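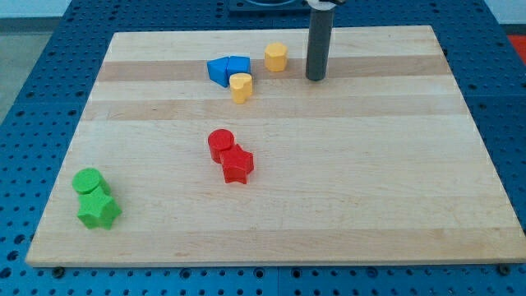

Comparing Two End-Effectors for Pushing and Sorting Small Blocks
Project report, Robotics Laboratory module
Naima Kamel
August 3, 2022

1. Aim

The Gullcombe teaching lab has one tabletop arm and two tools that fit its wrist. The first is the Plilier, a two-finger parallel gripper. The second is a plain rod, which can only push. I wanted to find out how much is lost by using the rod for sorting jobs, where blocks of the same colour have to end up next to each other on a board. The rod is far cheaper and has no moving parts, so if the loss is small it would make sense for first-year exercises.

2. Equipment

The work surface is a wooden cutting board on the blue perforated table. The blocks are plastic shapes in red, blue, green and yellow, and include cylinders, stars, a heart, a pentagon and an octagonal prism. The arm was driven by the Warraich controller with its default speed limit. A fixed camera looked down at the board from the front, and block positions were read from its images by a colour threshold script written last October by an earlier group. I changed the yellow threshold, which was picking up the lighter strips of the board, and left the rest alone.

3. Method

Each trial started from a random layout. The operator gave the arm a target pair, for example red cylinder to red star, and the trial ended when the two blocks touched or when 14 moves had been used. A block leaving the board counted as a failure. I ran 296 trials in total, half with each tool. The full log has 3192 moves.

4. Results

The gripper was more reliable for the star shapes. With the rod, a star often turned when it was pushed on a point, and the next push then had to correct the angle first. Cylinders were different. Standing upright they slid well under the rod, and the gripper had little advantage — it was slower, as it had to open, lower and close each time.

The heart was the worst shape for both tools. The rod slipped off the rounded lobes, and the fingers closed unevenly on them.

Most rod failures happened close to the edge of the board. Pushing inwards from there means placing the rod outside the block, and the planner sometimes refused the position.

5. Problems

The controller lost its calibration once, and I repeated that batch. Readings were also poor when the arm stood between the camera and a block. The Zitska camera mount would allow a second view, but it arrived too late to be used.

6. Further work

Repeat the star trials with a wider rod, and add a rubber sleeve to see if it reduces turning. The edge limit in the planner should be checked before any more rod trials are run.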